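Home | Products | Manuals | Adhesives | Support | Contact

Steddale 3553 Two-Part Epoxy: User Manual
Section 3. Surface Preparation, Mixing and Clamping
Thu 6 August, by Ea Skov

3.1 Wipe both bonding faces with a lint-free cloth and the Plonby cleaner. Let the solvent flash off completely.

3.2 Abrade metal faces with 100-grit paper. Do not abrade molded plastic with anything coarser than 240-grit.

3.3 Wipe again. Bond within one hour of the second wipe.

CAUTION: Wear nitrile gloves. Uncured hardener irritates skin.

3.4 Fit the cartridge to the gun and purge until both parts flow evenly. Attach the mixing nozzle and discard the first 3 cm of bead.

3.5 Apply the bead to one face only. Close the joint and clamp with even pressure. Do not squeeze the joint dry.

NOTE: Maximum batch size for hand mixing is 100 g. Larger batches overheat in the cup and set early.

3.6 Leave clamped overnight at room temperature. Full strength is reached after seven days. For cold workshops, see Section 5.

3.7 Remove squeeze-out with a plastic scraper before the adhesive gels. Cured adhesive must be cut or sanded off.

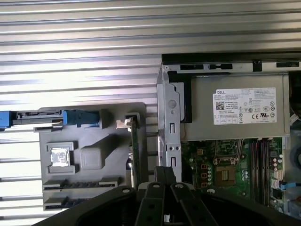 Fig. 3-2. Gray molded panel beside an opened desktop computer case.

3.8 Store part-used cartridges upright with the original cap. Do not refit a used nozzle.

WARNING: Do not heat cured joints with a torch. Fumes are harmful.

Comments (3)

Imtiaz Navaratnam: Does 3.2 apply to anodized parts? I would like to keep the finish outside the joint.

Ea Skov: Yes. Mask the area outside the joint first.

Deividas Vanags: The 700 ml pack came without nozzles. Do the Grimshaw ones fit?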